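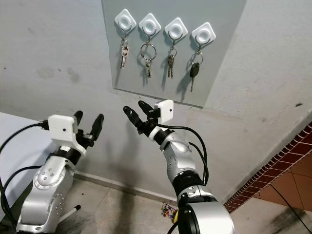 Most lost keys in a small office are lost between the door and the desk. Someone comes in with a bag and a coffee, puts the keys down to free up a hand, and two hours later the storeroom can't be opened. A fixed spot near the entrance solves most of it, and it doesn't have to be fancy. Four hooks on a panel will do, with one set of keys to a hook and the car key at the right-hand end. Leave bare wall under the panel so nothing gets piled against the keys.

Pick the spot

Stand inside the door you use most and reach out with your free hand. Mark the wall there. Keep the panel out of sight of any window or glass door, and away from a mail slot.

Put it up

1. Hold the panel at shoulder height and mark the screw holes in pencil.
2. Check for pipes and wires with a detector.
3. Drill, push in the wall plugs, and screw the panel on. Use plugs that suit your wall – drywall needs a different kind from brick.
4. Pull down on each hook. If one moves, tighten it now.

Sort the keys

Empty every drawer and bowl onto a table. When we did this at the Pirihi office in April we found 14 keys that fit no lock in the building. Try each key before you keep it. Put the unknown ones in an envelope, write the month on it, and throw them out after six months if no one has asked.

Split big bunches by use. The front door and alarm keys go together, and the storeroom gets its own ring. Spares belong in a locked drawer, not on the hooks.

Keep a list

Write down what each set opens and who may take it. Use a code on the tag, such as 323, and never the street address. Divina Yap keeps our list inside the supply cupboard door, with a pencil on a string.

Check the hooks at closing time. If a set is missing, call whoever signed for it that same evening. Change the lock if an outside door key hasn't come back in a week.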